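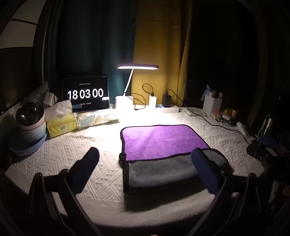
One participant in the Hitosero households told us that she had folded towels the same way since she was a girl and could not say who had taught her, only that a towel folded any other way looked unfinished to her. Remarks of this kind came up again and again in our 126 interviews, and they are a good part of why we gave the humble towel a section to itself.

Figure 1. A two-tone microfiber towel on a desk covered with a patterned white cloth, the purple part flat toward the back and the dark grey part doubled over in front.

We had expected most folding to happen on beds or kitchen counters, and a good deal of it did. But in the Prellent apartments, where rooms are small and one surface has to serve for everything, people were just as happy to fold at a desk - lamp on, chargers plugged in at the back - and many told us they liked the light there. Microfiber gave them more trouble than cotton did. It is soft and rather springy, and several people described a thick front fold that would not lie down until it had been pressed with the flat of the hand. Ndung'u reports much the same for cleaning cloths, though in that study the cloths were smaller and mostly folded only 2 times. We return to the question of edge bindings in the next section.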